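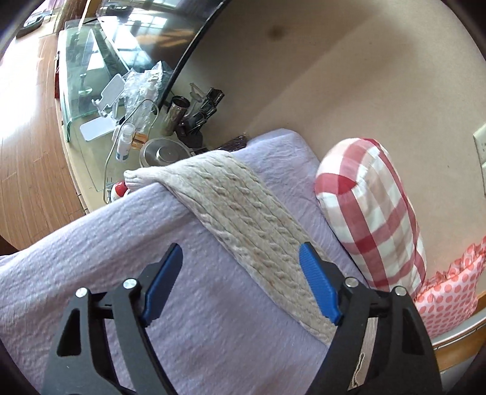
Pads open over the cable knit, bed task.

19/02/2018. Grasp point planner, Basitz branch. Edge detector keeps locking onto the braids, thinks every cable is a hem. Raised min contour length to 400, better, still picks a braid when the light is low. Moved the undistort step ahead of segmentaton, shoud have been there from the start. Replay of 50 logs on Givix: 3 crashes, all the same null depth patch. Lavender sheet fine, no texture trouble there.
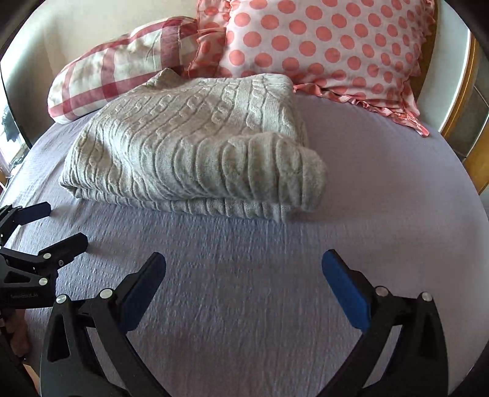 Rivadeneira reckons the contour limit is a sticking plaster and we ought to mask on depth step first, then look for edges inside the mask. Fair. Would cost 2 extra passes. Try on Merkden tonight, keep old config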